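Momari Handheld Gripper, Pair
From Stendholm. Sold as a set, left and right.

Teaching a robot to deal with laundry takes a lot of laundry. The Momari pair lets a person do the chore by hand, jaws and all, while the grippers record every squeeze for your training set. No arm to bolt down, no lab to book — a bed will do.

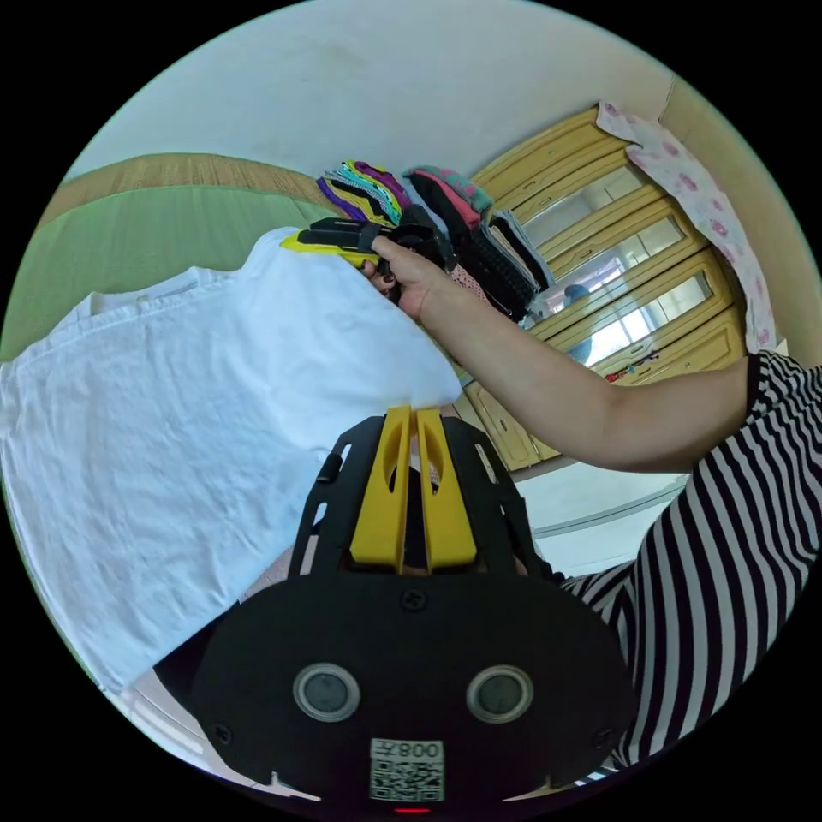
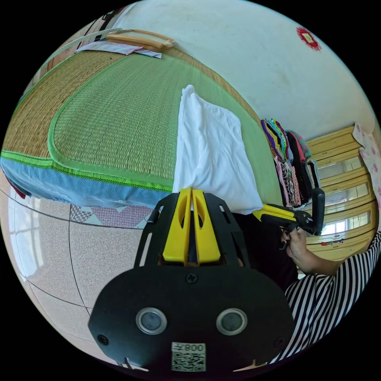
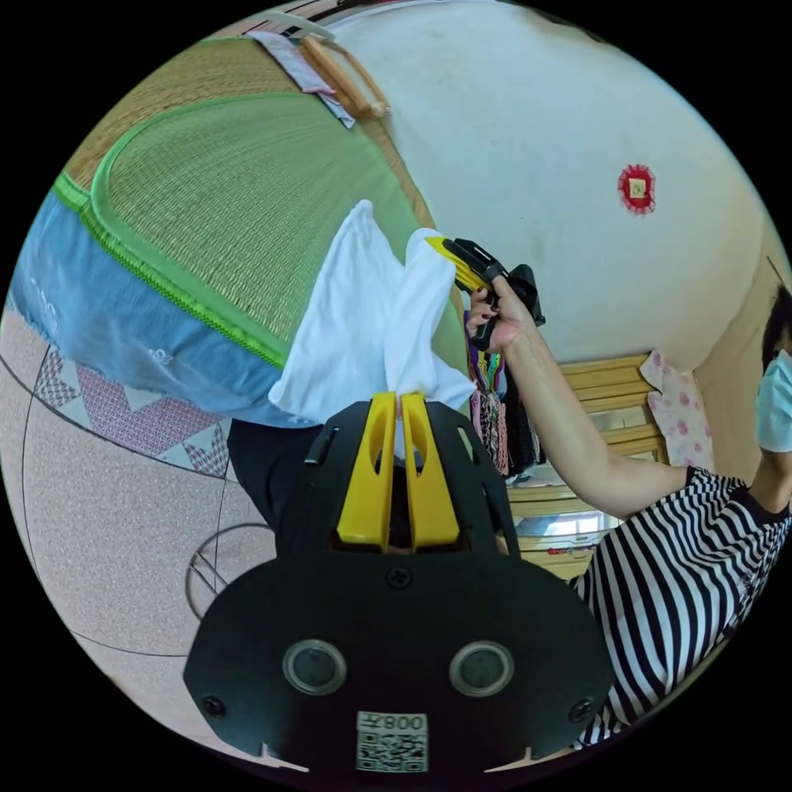
White cloth on and beside a matted bed, two grippers at work.

Yellow fingers, black body, printed label for matching each unit to its recordings. The fingers are slotted and can be swapped with a screwdriver and a little patience. Teodoro Echevarría, who writes our manuals, has asked for more patience.

In the box: two grippers, 11 spare screws, one charging lead
Recording time per charge: 45 minutes
Episodes stored before upload: 100
Price per pair: $1,993

Cloth examples export straight to Calvo. Socks are supported, in the sense that we won't stop you.

Orders and repairs: Visitación Campos, Gulladdale office. New stock ships in December.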